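4.2. Le drapé comme révélateur de l'histoire d'une étoffe

Venons-en à ce qui constitue, à nos yeux, la partie la plus réjouissante de cette étude : le comportement des toiles blanches une fois posées à plat, puis laissées retombantes sur un bord. Les mesures de la section précédente portaient sur des éprouvettes découpées, conditionnées et manipulées selon un protocole strict. Elles disent beaucoup de la rigidité en flexion, mais fort peu de ce que perçoit une personne qui met le couvert ou qui lisse une nappe du plat de la main. Or c'est bien cette perception que les tisserands de Nesari invoquent lorsqu'ils parlent d'une toile « qui tombe » ou d'une toile « qui boude » (les deux expressions sont revenues dans presque tous les entretiens, et nous les avons adoptées avec plaisir dans nos carnets).

Le corpus comprend 217 pièces de linge de table, toutes blanches ou écrues, issues pour l'essentiel de deux ensembles : le fonds de la manufacture Brurkel, constitué de pièces de lin et de métis, et la collection domestique de Nassar, où le coton domine. À ces ensembles s'ajoutent 12 pièces tissées à notre demande à Tasard, sur des métiers anciens remis en état, avec un fil de titre connu. Ces dernières ont été précieuses ! Elles nous ont permis de suivre une même toile depuis sa sortie du métier jusqu'à son 200e lavage, et donc de séparer enfin ce qui relève de l'armure de ce qui relève de l'usage.

L'observation du bord libre se fait sans épingle ni lest. On étend la pièce sur un plateau, on la laisse reposer toute une nuit, puis on relève la forme de la retombée : nombre d'ondulations, profondeur, netteté des arêtes. Une toile neuve et apprêtée donne des plis larges, presque géométriques, qui gardent la mémoire du pliage en armoire. Une toile assouplie produit au contraire une bordure plus irrégulière, où de petites rides viennent se greffer sur les ondulations principales. Entre ces deux états, toutes les nuances existent, et c'est leur richesse qui nous a poussés à abandonner la grille à trois niveaux utilisée lors de la campagne pilote de février.
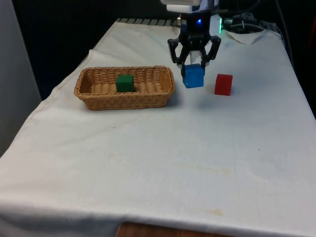

Figure 6. Nappe blanche sur table : plis souples et rides le long de la retombée avant.

La distinction entre pli et ride mérite que l'on s'y arrête. Nous appelons pli toute déformation qui engage la pièce sur une longueur supérieure à sa profondeur de chute ; la ride, plus courte, reste locale et disparaît souvent quand on tend légèrement l'étoffe. Cette définition paraît sèche, mais elle a transformé la lecture du corpus. Dans le fonds Brurkel, les pièces de lin pur présentent des plis rares et des rides abondantes, tandis que les métis montrent un profil inverse. Les cotons de Nassar, eux, échappent à cette opposition : leur retombée varie davantage selon le séchage que selon la densité du tissage, résultat que nous n'attendions pas et qui a relancé la discussion pendant plusieurs semaines.

Les pièces de Tasard éclairent en partie cette anomalie. Séchées à l'ombre et sans tension, elles conservent une main ronde et une bordure ample. Séchées sur fil, en plein vent, les mêmes toiles se raidissent dans le sens de la chaîne et la retombée se brise en facettes. Un repassage humide efface presque entièrement la différence, mais celle-ci revient au lavage suivant. Il y a là un effet réversible que les inventaires de linge ne prennent jamais en compte, alors que les livres de maison consultés à Nesari en parlent avec une précision admirable, jusqu'à recommander l'étendage « au verger » pour les nappes et « au grenier » pour les serviettes.

Reste la question de l'ourlet. Un ourlet cousu à la main, étroit et régulier, accompagne la chute ; un ourlet large, piqué à la machine, agit comme une baguette et redresse le bord. Nous avons donc noté séparément les lisières, les ourlets simples et les ourlets à jours, ces derniers se révélant d'une souplesse étonnante malgré leur largeur. Les valeurs détaillées par type de finition figurent en annexe B, et leur relation avec le grammage fait l'objet de la section 4.3.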